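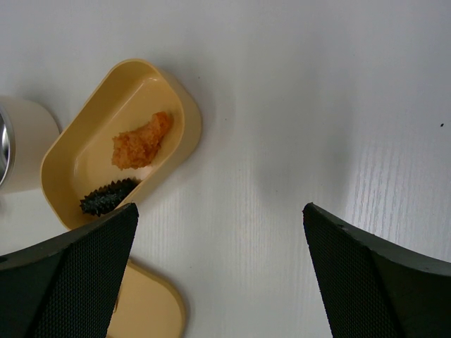 Chapter 3

When the Arm Joins the Line: Automation and the People Already There

What you need before you start: Chapter 2, mainly the part on job mapping. If you skipped it, go back and read at least the Vendwood pages. Have a pencil. Some of the terms get used before they get defined, sorry, the glossary is at the end of the chapter.

3.1 A packing room in July

Lurimon packs lunches. Hospital staff meals, school trays, a few office contracts. The packing room runs from early morning until the last van leaves, and until last July every item in every container got there by hand. Somebody picked it up, somebody set it down, somebody put a lid on.

Then the company bought two arms from a supplier called Stastis. Small ones, bench-mounted, two rubbery fingers each. They were meant for one job only: pick up a portion, place it in an open container, go back for the next. Lids stayed with people. So did anything with sauce.

Janelle Pangilinan had run the room for years. Nobody asked her before the order went in. She found out when the crates came. Remember this, it comes back in 3.4.

First week was slow. The arms managed the firm foods fine and made a mess of the crumbly ones. A portion that holds its shape for a person, who feels it start to give and eases off, does not always hold its shape for a machine that has been told to close to a set width. Packers stood next to the arms and fixed things. Moved a piece over. Swapped a container. Turned one around when it had been set down crooked and the arm was aiming for where it ought to be.

None of that fixing was in anyone's job description. It wasn't in the supplier's plan either, which assumed the room would go from six packers to four by the fall. (It did not. See Table 3.1.)

3.2 What this chapter is about

Most writing about automation at work asks one question: how many jobs go. Fair question. We get to it in Chapter 6. But it skips over the middle part, the months or years when the machine is in the room and the people are too, and the work is getting pulled apart and put back together differently.

That middle part is where most workers actualy live. So it gets its own chapter.

We'll look at tasks, the small pieces a job is made of. A packer's job has dozens. Look, reach, grip, place, straighten, check, close, stack, wipe down, notice the tray that smells off, tell somebody. The Stastis arms took over three or four of these and left the rest sitting there. When you take the easy, steady part out of a job, what is left is the awkward part, all day long.

Pangilinan's crew said it was more tiring. Management's numbers said they were handling fewer items. Both were true. Hold on to both.

3.3 Terms, quick version

Task: a piece of work small enough to be done in one go, by one person or one machine.

Job: a bundle of tasks somebody gets paid for. Bundles change.

Leftover work: tasks that stay with people after a machine arrives, usualy because they were too hard or too odd to automate. Some books say "residual tasks." Same thing.

Tending: watching, feeding, correcting and restarting a machine. Often unpaid in the sense that no one budgeted for it.

Pace: who or what sets the speed. In the old room the packers set it among themselves, more or less. With the arms in place the arms set it, and a packer who wanted to slow down had to press a button everyone could hear.

Voice: any say that workers have over how the change happens. Can be formal (a union, a works meeting) or just a supervisor who listens.

3.4 The meeting

By the third month Pangilinan had started a notebook. Every time a packer had to step in, one line. What food, what went wrong, how it got sorted. She kept it on a hook by the sink.

It filled fast. In one shift of 800 containers the crew stepped in often enough to cover several pages, and the same few problems kept coming up. Container at an angle. Lid left lying where the arm had to reach. Two foods in one tray, touching, when the customer wanted them apart. Soft food gripped too hard.

She took it upstairs. The plant engineer, Janelle Belmonte (yes, two Janelles, the crew called them Floor and Office), read the whole thing over lunch and came down the next morning to watch. She stayed for 30 minutes, went off, came back with tape and marked the bench so containers would all be set down the same way. That alone got rid of a good share of the lines in the notebook.

Then they talked about pay. That went less smoothly. The packers' case was simple: tending is skilled work, we are doing it, it should be on the pay sheet. The company said the arms were supposed to make the work simpler. You will read both sides in full in Reading 3B and be asked to argue one of them, so don't pick yet.

3.5 Before you read on

Think of a place you have worked, or where someone in your family works. Pick one job there. Write down as many of its tasks as you can, small ones too. Mark the ones a machine could take over tomorrow. Now look at what you didn't mark and write a short paragraph on what a day of only those would be like.

Keep the page. You need it again for the Yap case in section 3.7, where the machines came in and then went back out.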